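4.3 Setting the approach pose for the socket task

Before you start, the wrist camera must be calibrated (section 3) and the Sarkeo planner must be running. Keep one hand near the stop button during all steps.

1. Open the task file in Plodholm and choose "Socket approach".

2. Set the speed limit to 100. Do not use a higher value inside a computer case, even for a short test.

3. Jog the arm until the finger tips are over the CPU socket. The live view should show the socket and also the memory slots, as the planner takes both as landmarks. 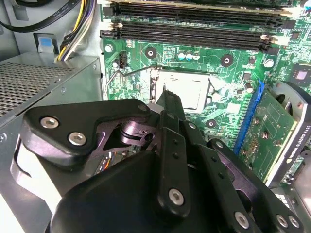

4. Press "Capture pose". The software compares the view with the board model and writes a match score. The highest possible score is 1000. If you get less than 909, move the arm a little and capture again.

Note: The metal of the socket reflects light, and this can lower the score. Turn the lamp to the side before you change any camera setting.

5. Check the collision map. A graphics card and the power supply must both appear as solid blocks. If one of them is missing — this happens mostly after a restart — press "Rebuild map" and wait for the message "Map ready".

Caution: The planner does not see thin cables well. Draw a keep-out zone over each cable bundle by hand.

6. Save the pose. Error 2086 means that the pose is outside the keep-out limits, and it was not saved. Go back to step 3.

Section text: Zlata Zinchenko, revised in April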